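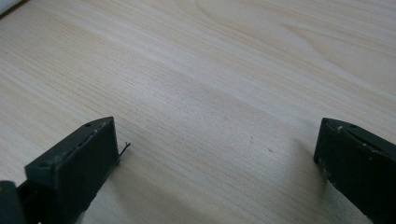
Rarska bench notes and data card
Last edited March 21, 2026

Hello! If you've landed in this folder you're probably either on the packing floor at Kostbridge or you've been asked to work with the recordings from there. I've written one file for both of you, so skip the bits you don't need.

What's in it

200 recordings made with hand-held grippers at the benches, 42 of them set aside for checking. Each one is a folder with the video, a plain text note and the name of the job. Jobs so far are lifting, turning and setting down small boxed orders. The notes are typed in by whoever held the gripper, so the spelling wanders a bit and I've left it alone (please do the same, I like being able to tell how people talk about their own work).

Why we're doing it

Sandhu, the firm I work for, is putting 2 robot arms on the late packing line in April. The arms learn from people doing the job, and we wanted those people to be the ones who pack all day. Rasa is the software that sits on top and picks which order goes where. Rarska is just the recordings and this file. I know the names are too alike, sorry, I didn't choose either of them.

What changes on the floor

The late line goes from five packers to three plus the arms. The other two places move to returns and odd sizes, same grade and same hours, and that's in writing on the notice by the lockers. I was a packer myself before I moved over to this, and my wrists were very glad to stop taping boxes, but I do miss the chat on the line and I'm a bit worried the new layout puts people too far apart to have one. If you've got ideas about that, tell me before the benches get bolted down!

Recording time is paid at your normal rate and comes out of your shift, never your break. Your pick rate isn't counted while you're holding a gripper. Recordings aren't used to judge anybody's speed, and you can ask for yours to be deleted without saying why.
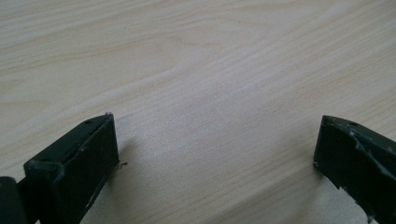
Jaws open over the bench top, nothing between them.

Using the grippers

Start with the jaws wide and the tips where you can see them. Go at the pace you'd normally go, and if you drop something, pick it up and carry on, we keep those too. Wipe the bench between jobs.

Known problems

Folders 1 to 3 have no notes. Some jobs are named twice, once with a capital and once without, and Rasa treats those as different things. Left-handed packers are badly under-represented and I'd love more.

Still to do: tidy the job names, add the odd sizes, find a better place to charge the grippers than my desk.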